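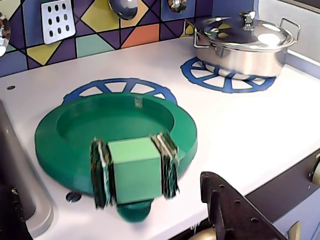
Frigideira verde e panela de inox com tampa sobre os bicos azuis estampados na bancada.

Cozinha de brinquedo

A cozinha de brinquedo é um móvel infantil que reproduz, em escala reduzida e com otimismo considerável, uma cozinha doméstica completa. Distingue-se do conjunto de panelinhas avulsas por ocupar espaço de verdade na casa, em geral um espaço que já tinha dono. Nos catálogos aparece também como "minicozinha" ou "cozinha de faz de conta".

Composição

O modelo combinado reúne geladeira, pia, fogão, forno e micro-ondas num só corpo. A eletricidade e o encanamento ficam por conta da imaginação. Boa parte dos eletrodomésticos resolve-se com adesivo: a lava-louças já vem cheia de louça impressa, que jamais será guardada, e o dispensador de água serve sempre o mesmo copo.

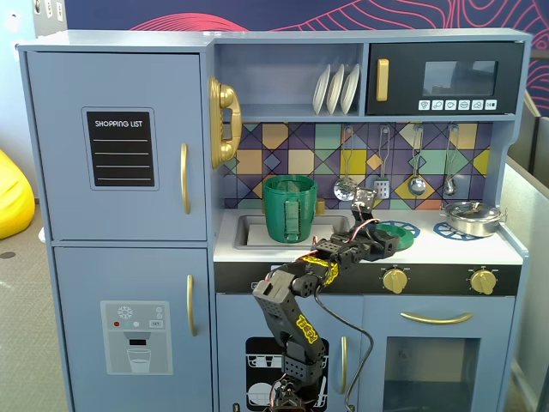
Modelo combinado em azul-acinzentado, com puxadores dourados e geladeira de duas portas à esquerda.

O telefone de parede, instalado entre a geladeira e o fogão, sobrevive na categoria muito depois de ter sumido das cozinhas dos adultos. Crianças que nunca viram um em funcionamento atendem com naturalidade e costumam informar que a ligação é para outra pessoa.

História e fabricação

A oficina de Wultport começou com fogões avulsos, sem forno, e só mais tarde descobriu que o comprador queria a casa inteira. O modelo Ovitden, montado em Lototthorpe, chegava em 39 peças e 454 parafusos, número que o manual apresentava como vantagem. A versão seguinte, Riihimäki, reduziu o tempo de montagem, mas manteve o desenho da chave, incapaz de girar por completo em qualquer canto do móvel.
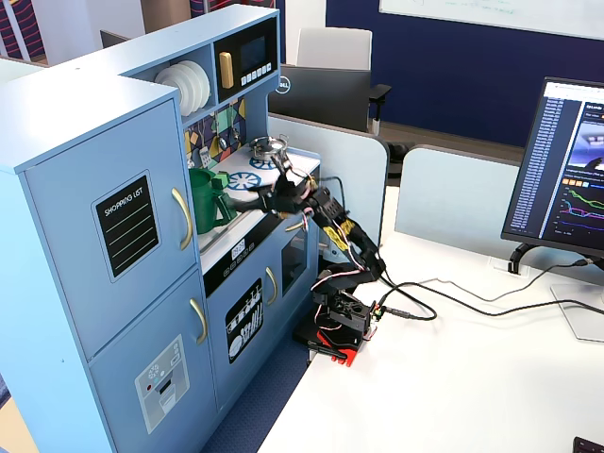 A montagem é tradicionalmente feita à noite, na véspera do aniversário, por um adulto que dispensou as instruções até a página 8. O erro mais comum consiste em fixar a porta do forno antes da lateral, descuido que só se revela seis passos adiante.

Uso

A culinária praticada nessas cozinhas segue regras próprias. O tempo de cozimento é de poucos segundos, a sopa pode conter blocos de montar e toda refeição é servida a quem estiver sentado no chão. Recusar o prato é falta grave.

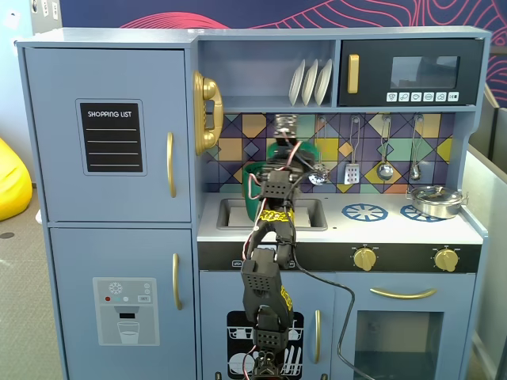
O planejamento das compras ocupa lugar modesto na brincadeira, embora os fabricantes insistam nele. O painel "SHOPPING LIST" na porta de cima da geladeira oferece quatro linhas, quantidade generosa para quem ainda não escreve e pretende comprar apenas bolo. Mais disputados são os utensílios pendurados sobre a bancada, entre eles uma escumadeira e uma concha funda, que migram para a banheira e para o quintal. Os ganchos permanecem na cozinha.

Ver também: casa de bonecas; mercadinho de brinquedo; chá de mentira.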